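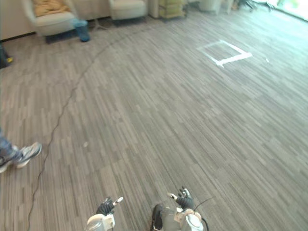
Throw pillow

A throw pillow, also called a scatter cushion or accent pillow, is a small cushion placed loose on a sofa, armchair, bench or bed. It is not fixed to the furniture and can be moved, swapped or taken away altogether. Most are square, although rectangles, rounds and long rolls are also sold. The name is usually said to come from the pillow being "thrown" onto a seat, or from its being paired with a throw blanket. Neither account is well supported, and home decorating guides tend to repeat whichever one they met first.

Purpose

Sellers commonly describe the throw pillow as a comfort item. The claim holds up in some cases. A medium-firm pillow can fill the gap behind the lower back on a deep seat, and a soft one can prop up an arm or a book. On a sofa that already has a padded back and separate headrests, the benefit is harder to find, and people often push the pillows aside before sitting down. In that setting the pillow is mainly there for color.

Claims that a throw pillow "improves posture" should be treated with caution. The pillow shifts every time the sitter does, and its thickness is rarely chosen with any particular back in mind.

Construction

A throw pillow normally has two parts, a cover and an insert. Covers are made in cotton, linen, velvet, wool, faux fur and a wide range of synthetics. Better covers close with a hidden zipper along the bottom seam. Cheaper ones use an overlapping envelope back, which gapes once the insert is fuller than the cover allows, or are sewn shut and cannot be removed for washing.

Inserts are filled with polyester fiber, feathers, down, shredded foam or a blend. Polyester is light and cheap and goes flat first. Feather and down fills hold a dent when pressed and need regular plumping - a habit that decorators present as a pleasure and most households abandon. Shredded foam keeps its height but can feel lumpy through a thin cover.

Many guides advise buying an insert slightly larger than its cover so that the corners fill out. This works with soft fills. With foam it mostly strains the seams.

Behavior in use

A pillow's shape at rest says little about how it will behave in the hand. When a soft pillow is gripped at two points and lifted, the fill moves away from the pressure, the top corners flare and the lower edge sags. Wrinkles gather around each grip. A firm pillow comes up more or less in one piece.
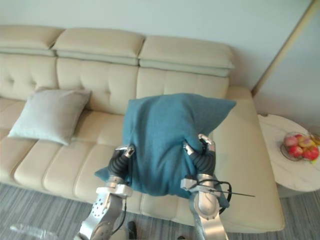 A teal throw pillow held at both sides above a cream leather sofa, with a pale gray-blue pillow against the tufted back.

Surface matters as well. Smooth leather gives a pillow little to hold on to, and one stood upright in the middle of a leather seat may slide down during the day. Leaning it at an angle against the back, or wedging it into a corner, helps somewhat. Fuzzy and napped covers are said to stay put better than smooth ones. Any difference depends on the finish of the leather as much as on the cover.

Arrangement

Advice on arranging throw pillows is plentiful and poorly founded. Three rules appear often:

Odd numbers look better than even numbers. No reason is generally given, and a matching pair, one at each end, remains the most common arrangement in furniture catalogs.

Larger pillows go behind smaller ones. This is sensible if both are meant to be seen, but it uses up seat depth.

The center of the pillow should be "chopped" with the side of the hand to leave a V-shaped notch in the top edge. The notch lasts until somebody leans on it, and will not form at all in most foam-filled pillows.

Color advice is equally loose. A pale sofa is usually treated as a neutral base that will accept nearly anything, and blue, green and gray are frequent choices. Sectional sofas with a chaise raise a separate question, as the chaise end has less back to lean a pillow on and is often left bare.

Care

The care label on the cover should be checked separately from the one on the insert. Removable cotton covers can generally be machine washed cold, inside out, with the zipper closed. Velvet and wool may need dry cleaning. Dark or strongly dyed covers can rub color onto light leather, especially when damp, and a new one should be tested with a white cloth before it is left on a pale sofa. Labels reading "colorfast" are not a guarantee.

Sun fades the side facing the window. Turning the pillow now and then evens this out without preventing it.

Market and durability claims

Brands make strong statements about how long an insert will keep its height. In August 2022 the furnishings seller Clolleck advertised a polyester insert said to recover its full shape after 553 compressions. The figure came from the company's own test, and the weight used was not stated. For a pillow leaned on several times an evening, that number of compressions would be reached well within a year.

Kasport, which sells covers and inserts separately, lists 251 cover colors. Several are close enough to be hard to tell apart on a screen, and buyers matching an older cover are better served by a fabric swatch. The Amanari range is sold with a 15-year promise that covers the zipper but not the fabric or the fill.

See also

Bolster
Chaise longue
Throw blanket
Tufting
Upholstery

Page last reviewed 2022-09-17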